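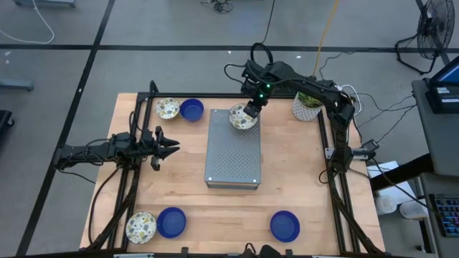

Stemska Gardens held its summer open day on Tuesday, 2025-08-05, and I had been looking forward to it since last December, when a friend sent me their seed list and I circled half of it. It's a working nursery up a long gravel lane, with 32 raised beds, two old glasshouses and a children's corner that I could have stayed in all morning. I even got ideas for the kitchen at home! A bowl with scattered mosaic-like shapes in yellow, gray and muted green is just the sort of thing I want for my cherry tomatoes now, after seeing how good they looked heaped up on the tasting table.

Mbali Sithole led the first walk, through the beans and squash, and she let the kids pull back the leaves and hunt for whatever was hiding under there (one boy found a zucchini as long as his arm and carried it for the rest of the tour). She grows a climbing bean called Zernholm that I had never heard of — purple pods, pale flowers, very sweet raw. I bought 12 seeds and wish I'd bought more.

The compost talk was my favorite part, which surprised my husband. Xolani Jacobs had three heaps at different stages and invited us to stick our hands in the oldest one. It smelled like a forest floor! He waters his heaps in dry spells, which I have never once done, and he says a well-kept one can reach up to 27 gallons of finished compost by spring. Mine gives me a bucket and a lot of eggshells.

Lunch was soup and bread under the pear trees. The line was long and the shade was short, so bring a hat if you go. Strollers do fine on the main path but not between the beds, and the seed shop takes cash only.

We came home with the beans, a pot of lemon thyme and a very muddy six-year-old. She has already claimed the corner by the back fence for her own squash patch, and we're clearing it this weekend.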